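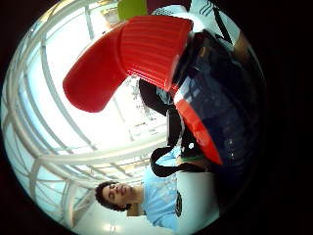
Photo: Peiyu Duan / Hou Street Studio

Caps and Closures: Bottles on the Shelf

Red cap, dark bottle. The cap is ribbed on one side and smooth at the rounded end, and the red band lower on the bottle is the same color. A person with dark, curly hair and a light blue shirt is in the background.

The bottle shelf at Hou Street Studio started as a place to put containers that were too good to throw out. It now holds 164 of them, and they are used in the drawing class, in the Friday packaging group and by anyone who needs something shiny to practice highlights on. This gallery page goes with the shelf. The notes were put together in May by Rongrong Xiao and Savita Yadav, and the page will grow as more bottles are photographed.

Most people who borrow from the shelf choose by color first and by cap second. The body of a bottle is usually a simple shape. The cap has the small details: ribs, seams, hinges, a printed arrow, the ring that stays behind after the first twist. For that reason the notes are sorted by closure.

Ribbed screw caps
The largest group, and the easiest to replace if one goes missing. The ribs are there for grip, and they vary more than people expect. Some run all the way around and some stop partway. When drawing them, mark the two outer edges of the cap first, then crowd the ribs closer together toward the sides. Zihan Kong has left a practice sheet in the top drawer.

Smooth caps
Harder to draw than the ribbed kind, as there is nothing to measure by except the highlight. Keep them clean – one thumbprint changes the whole surface. The cloth for wiping them is on the hook next to the shelf. Please don't use paper towels on the glossy ones, which scratch easily.

Flip tops
There are 29 flip tops on the middle row. Check the hinge before you take one, and leave the lid closed when you put it back. Several have a hinge that is close to giving out. Those have a dot of green tape on the base and should be used for drawing only.

Pumps and sprays
Kept in the tray at the bottom so they don't tip over. All of them have been rinsed and left open to dry. If you find one that still smells of something, put it in the sink and rinse it again. Na-rae Joo has been testing which pumps can be taken apart and put back together, and so far 16 can.

Dark bottles
A dark glossy bottle works like a mirror. Windows, lamps, sleeves and the edge of the table can all end up in it as thin bright streaks. Move the lamp before you move the bottle. With a red or orange cap, look for a little of the cap color repeated on the shoulder of the bottle. It isn't always there, and it depends on the angle.

Clear bottles
Fill these with water if you want to study how the background bends, and empty them when you are done. Clear bottles left full on the shelf are the main reason the back row was moved in the winter. The labels have been soaked off most of them. A few still have glue on the side, and vegetable oil takes it off better than soap.

Bands, rings and seals
Loose bands are kept in the flat tin. A band in the same color as the cap makes the two read as one design, even with a lot of dark bottle between them. The packaging group used this as a starting point for an exercise with made-up labels, and the names they came up with (Otix, Fastach, Grisurer) are on the board by the door. Grisurer was supposed to be a floor polish. Fastach had the best lettering.

Bottles with loops and straps
A small group, mostly sports bottles. Draw the strap last. It is easy to get caught up in the curve and lose track of where it joins.

Borrowing
Take up to 15 pieces at a time for a class, or two for your own use. Write the shelf number in the notebook along with your name. Caps should go back on their own bottles. If a cap and a bottle get separated, put both in the blue box and they will be sorted later.

Adding to the shelf
Rinsed bottles of any size are welcome, with or without labels, as long as the cap is included. We have plenty of white caps. Red, dark green and anything two-colored would be useful. No medicine bottles, and nothing that held solvent or bleach.

Notes: Rongrong Xiao and Savita Yadav
Shelf numbering: Zihan Kong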